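Home | News | Around the House | Swap Shelf | Past Issues | Contact

Sorting clothes on the bed

The Emstead spring clothing swap was called off in May, so most of us have had an extra season of things piling up in drawers. The fall swap is going ahead by drop-off at the Mosmont Street hall, and bags are due by Sep 30, 2020. The limit is 3 bags per household.

The easiest place to sort is on top of a made bed. Pull the sheet flat first and work from the pillow end down. A light or flowered sheet helps with dark things, which get lost on a navy blanket. Pick up one piece at a time and decide on it before you reach for the next.
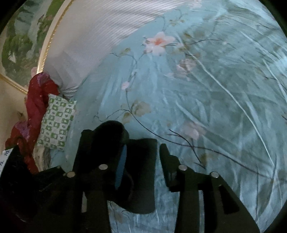

Nuria Tamiru wrote in to say that she does the black things last, by the window, and still ends up with navy socks in the wrong pile. She also asks that people check pockets, having found a house key in a coat at the last swap.

Small soft items should go in a separate bag inside the larger one. Tie shoes together by the laces. We can't take pillows or anything with a broken zipper this time.

Last fall the hall took in 70 bags, and 34 were left over at the end. Leftovers will go to the Yimer Road thrift store again. Empty bags can be picked up at the front desk.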